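Aula 6: Caixas para botoeira e componentes de partida

Disciplina: Instalações e Comandos Elétricos
Prof. Yuto Yoshida

Leitura prévia: apostila, capítulo sobre comandos locais.

Caixa de comando de um furo. Serve para alojar um botão ou um sinaleiro de painel. A tampa se prende ao fundo por parafusos nos cantos. Apertar em diagonal, sem levar o primeiro até o fim antes de encostar os outros. Conferir o diâmetro do furo com o paquímetro antes de requisitar o botão.

Capacitor eletrolítico. Anotar capacitância, tensão máxima e polaridade, quando houver. Descarregar com resistor antes de manusear e medir a tensão nos terminais depois. Não guardar junto com peças metálicas soltas.

Na bancada, separar o material antes de abrir qualquer tampa. O código da requisição desta aula é 3218.

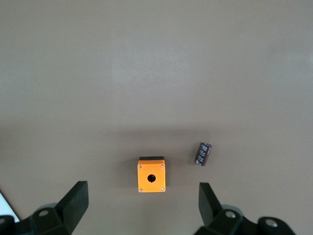

Departamento de Eletrotécnica – Instituto Técnico Fultberg

A caixa laranja tem um furo redondo no centro da metade inferior da face e quatro parafusos, um em cada canto. O capacitor é o cilindro escuro, menor que a caixa.

Para entregar: desenho cotado da face da caixa, em escala 1:1, e ficha do capacitor preenchida. Trabalho em duplas. Quem faltou repõe no laboratório 133.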